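The light blue cloth
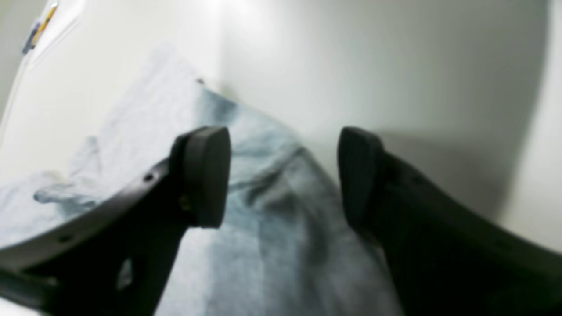 Light blue, wrinkled, on the table.

I've been putting off laundry since before my sister-in-law Yasmine Metwally came to stay, and this morning I finally gave in (with a second coffee, obviously). My rule is five pieces, then a break, then five more. The soft stuff is the worst! You smooth one crease and another pops up next to it. Youssra says to shake everything out hard first and fold in thirds, and I've been trying it, though my stacks still lean. Socks are waiting until April. Anyway, the blue things go on the middle shelf now, next to the pillowcases.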